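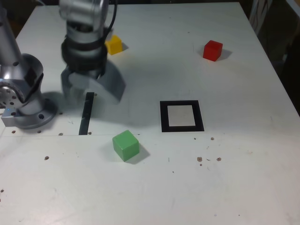 Laurențiu Neagu has spent since December swapping grippers on the same arm, and he's still grinning. "I thought I'd be bored by Friday!" he says. The task is simple: pick up a coloured cube and put it in the black square. He gives each gripper 50 tries.

The Matar managed 48, with its broad, curved fingers. The Tretex got 2 fewer but was much quicker – "it just goes for it, I love that". His favourite moment was a cube held by one corner all the way across. "I cheered. On my own, at lunch." Next he wants to try softer fingertips.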